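周一早会的消失与会议纪要的不朽

我在第三家公司上班的时候,学会了一个词,叫“对齐”。在那之前我以为对齐是排版的事,左对齐,右对齐,居中。后来发现人也可以对齐,部门也可以对齐,甚至一件已经做完的事情,也可以事后把大家叫到一起,再对齐一遍。

这篇文章想说的是会议纪要。我知道这个题目不讨喜。写会议的文章多半在骂会议,骂完之后作者去开会,读者也去开会。我没打算骂会议。会议是一种古老的社交活动,人需要隔一阵子确认一下同事还在,这我理解。我想说的是会议散场以后留下的那份东西,它通常有个很长的标题,躺在一个共享文件夹里,和它的兄弟姐妹们挤在一起,等着被人打开。

我待过的一家公司叫Talteo,做仓储软件,规模不大,纪要很多。我离职前清点过自己名下的文件夹,里面有2,064份纪要。这个数字我记得很牢,因为系统要求我在交接单上填写“移交文档数量”,而接手的同事Dace Stankevičius看了那一栏,问我能不能填零。

我说不能,这些都是公司的知识资产。她说,那你读过几份?

我当时很有尊严地转移了话题。

事后想想,Dace问得很公道。一份纪要从诞生到归档,要经过几双手:有人记,有人改,有人把改过的地方再改回去,最后由一位没有到场的领导批示“已阅”。这套流程里读得最认真的是写的人自己,他要检查有没有把谁的名字漏掉。漏掉名字是大事。漏掉结论倒还好,结论可以下次再对齐。

我见过的最好的会议记录员叫Urmas Luik,爱沙尼亚人,在我们那儿管供应商合同。他的中文是后学的,听会很吃力,于是他的纪要短得惊人。有一次采购部开了一整个下午的会,从两点到天黑,议题是要不要换掉一家叫Selidik的运输商。散会后Urmas发出来的纪要只有一行字:“不换,四月再看。”

群里安静了很久。然后陆续有人回复,说记得不够全面。财务说他们提了三点风险,没有体现。运营说他们表达了充分的理解,也没有体现。有一位主管非常委婉地指出,他在会上讲了一个比喻,把供应商关系比作婚姻,他认为这个比喻是有价值的。

Urmas想了想,把纪要更新成两行。第二行写的是:“有人提到婚姻。”

我至今觉得这是商业写作的高峰。

可是公司不这么看。后来记录工作交给了一位新来的管培生,他打字极快,会后一小时之内就能交出九页。大家都很满意,每个人都在里面找到了自己,连咳嗽都被润色成了“某某同事对此表示关注”。到了四月,真要再看Selidik的时候,我们翻出那几个月的九页又九页,怎么也找不到上次到底定了什么。最后是从Urmas的旧邮件里翻出来的。

我并非主张大家都学Urmas。他那种写法需要一种特殊的勇气,或者一种特殊的语言障碍。换一个母语流利的人这样写,会被请去谈话,谈话本身又会产生一份纪要。

纪要之所以越写越长,根子在于它早就换了用途。教科书上讲,纪要是为了让没到会的人知道会上定了什么。现实中,没到会的人往往正是因为不想知道才没到会的。真正需要这份文件的是到会的人,他们要用它来证明自己来过、说过、提醒过。万一事情搞砸了,大家可以各自翻到自己的那一句。一份九页的纪要,实际上是九页的不在场证明,只不过证明的是在场。

有了录音转写以后,情况又进了一步。以前记录员多少要挑一挑,手会酸,人会懒,懒惰是一种被低估的编辑才能。现在机器一字不落,连“喂喂听得到吗”都原样保存。我一位在出版社工作的朋友Krystyna Sadowski告诉我,他们选题会的转写稿里,光是“我再补充一句”就占了相当可观的篇幅,而每一句补充都比它要补充的那句话长。她做了二十来年编辑,说这辈子第一次产生了给同事退稿的冲动。

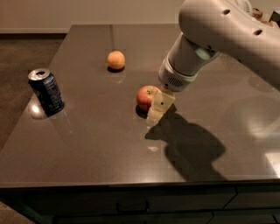 那么一份纪要到底应该写多长?

写到一个没来开会的人读完就知道自己该做什么为止,通常半页纸就够,再长的部分是写给到会者的安慰,可以另存一份。

半页纸里放什么,也没有多少秘密。定了什么,谁去做,什么时候交。吵了架但没吵出结果的,写一句“未定”,这两个字在公司里极其罕见,因为它看上去像是大家白坐了一下午。所以人们发明了许多替代品:“达成初步共识”“方向基本明确”“会后进一步细化”。我曾经连续几个季度在纪要里读到某个项目“方向基本明确”,那个项目叫Beltanness,本来是要做一套节庆礼盒的库存系统。它的方向明确到最后,礼盒客户自己用表格做了一套,挺好用的。

说到“未定”,我想起另一个人。Eamon Costello在一家建材公司Kalniņš做过几年法务,他有一个习惯,凡是纪要里出现“原则上同意”,他就打电话去问,原则是哪一条。多数时候对方答不上来,少数时候对方会生气。公司里的人因此都有点怕他,写纪要时尽量避开这几个字,改写成“总体上同意”。Eamon于是开始打电话问总体是哪个总体。

后来他转了行,去教成人夜校的写作课,我去旁听过一次。他让学员把自己上周开过的一场会写成一段话,不许超过400字。底下一片哀鸣。有位女士举手问,标点算不算。他说算。她又问,参会人员名单算不算。他说算,名单也是字。她低头删了一阵,抬起头来很困惑地说,除了名单,好像没剩什么了。

Eamon说,那你已经写完了。

我把这事讲给Laimutė Eglītis听,她是我现在的上司,一个对文件有真感情的人。她听完不以为然。她认为短纪要是强者的特权,一个刚入职的年轻人,在会上好不容易鼓起勇气说了一句话,结果纪要里一个字都没留下,他下次就不说了。长纪要虽然没人看,至少给了每个人一个座位。

这话让我难受了几天,因为它有道理。我翻了翻自己早年的纪要,确实有那么几份,我专门去查过有没有我的名字。有一份里写着“另有同事认为时间偏紧”,那个“另有同事”就是我。我当时把这句话看了好几遍,觉得自己算是进入了历史。

所以我现在的立场比较没有骨气:两份都写。一份半页,发给要干活的人;一份爱多长多长,收在文件夹里,让每个人都坐得下。Laimutė同意试行,条件是要先开个会,讨论一下两份纪要各自的命名规范。

会开了。命名规范讨论得很充分,有人主张用“决议”和“全文”,有人觉得“全文”听上去像是决议不全,提议改成“详版”,又有人指出有了详版就得有简版,而“简版”容易让领导觉得怠慢。中间休息了一次,有人去续了咖啡,回来以后大家忘了讨论到哪里,翻了一下转写稿,转写稿已经有1,000多行,谁也没有翻到底。

我负责写那天的纪要。按照新办法,我先写半页的那份,坐在工位上想了很久,写下“未定”,觉得光秃秃的,又不太好意思发出去。隔壁组的小伙子路过,探头看了看屏幕,问我是不是还没开始写。

我在后面加了半句“方向基本明确”,点了发送。

五分钟后Laimutė回复:已阅。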